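3.2 The board and its panel

I'll admit I expected the green board to be the fiddly part of our bench study, and I spent most of September staring at the grey panel instead. The board is long and narrow (Figure 1), and in this view it follows the panel's right edge.
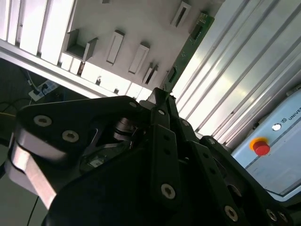 Noemí Bermúdez
Lead author, Sendholm Workshop Group

Figure 1. Green circuit board beside the grey panel.

What kept us talking was the fittings. They're all grey on grey, so it's the shadows that help you tell one from the next – Nayeli swears by a low side lamp, and I've come round to it. We logged 289 fitting notes before we settled on names for them.
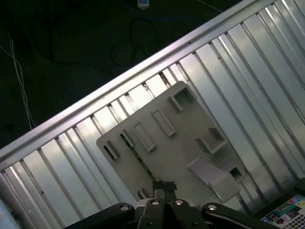 Photo: Nayeli Carrillo / Sendholm

Figure 2. Slotted bosses on the panel, with ribbed metal behind.

The slotted bosses in Figure 2 were the easiest to name, being little open rectangles. The wedge-shaped clip took us 12 drafts!

By Noemí Bermúdez | 2022-02-28
30 shares | 779 views

Related
Naming small parts: the Holst notes
Wenia bench layouts compared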